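Bamboo board has gone fuzzy and smells of onion. Oil it, sand it, or bin it?

Posted in Kitchen & Cookware by Hisgate_kitchenette
Print this page | E-mail this to a friend

I own one cutting board. It is bamboo, it came from Pandeck, and for two years it has done everything from bread to raw onions to holding up a laptop. I treated it the way I treat most things, meaning I rinsed it and leaned it against the faucet.

Now the surface feels like a cat's tongue. Little hairs stand up along the strips whenever it gets wet, and anything I cut on it tastes faintly of onion, including a peach last week, which was a low point. There is also a hairline gap starting between two of the strips at one end. It doesn't go all the way through, as far as I can tell by squinting.

My sister says oil. My neighbor says sand. The man at the hardware store said "buy a new one," but he also sells them. I have a bottle of olive oil and half a sheet of sandpaper of unknown grit. Am I close?

Posted by plankton_dan

You are close in the sense that you own two things, and both are wrong.

Put the olive oil back. It goes rancid in the wood and then you'll miss the onion. You want food-grade mineral oil from the drugstore, in the laxative aisle. Buy it with confidence and avoid eye contact.

The fuzz is raised grain. Do this in order:

1. Scrub both sides with coarse salt and half a lemon. Leave it ten minutes, rinse, and stand it on edge overnight. Flat on the counter is how boards warp.

2. Sand with the strips, never across them. Start at 90 grit if it's really rough, then go finer. Wipe it with a damp cloth, let it dry, and watch the fuzz come back to spite you. Finish at 300 or so. If your board has lettering on it, go easy in that corner, or you'll sand off the only interesting thing about it.

Mine is pale and darker strips, with characters in the lower right corner that I'd like to keep.
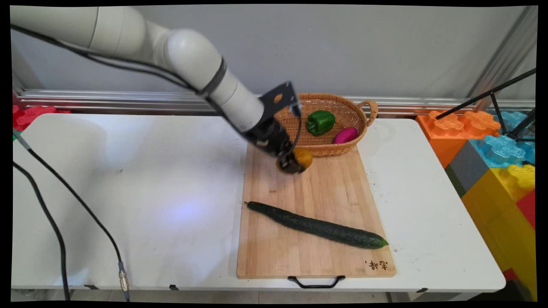

3. Warm the mineral oil by standing the bottle in hot water. Wipe on more than seems polite, both sides and all the edges. Leave it overnight and wipe off the extra in the morning.

4. Repeat monthly, or whenever it looks thirsty. I write "board" on the calendar and then ignore it for three weeks.

The onion may take two rounds of lemon. Keep the peach away from it until then.

Posted by Wiltar_wanda

dishwasher. mine has been through 19 times and its fine

Posted by mostly_varnish

Please do not do what the post above says. Bamboo boards are glued strips, and a dishwasher is a very thorough way to find out about the glue.

Dan's method is sound, but he skipped your gap. Slide a piece of paper into it. If the paper goes in more than a hair, food is going in there too, and oil won't fix that. You can work in a food-safe wood glue and clamp it overnight, though I did this to a Jacquet board and it opened again by August. I now use that one under a fern.

If the paper won't go in, sand and oil as above and keep an eye on it. And get a second board for onions. A cheap one is fine, it will only ever know sorrow.

Thread 3184 | Contact us | Copyright the Wiltar Household Help Board and its posters | Back to top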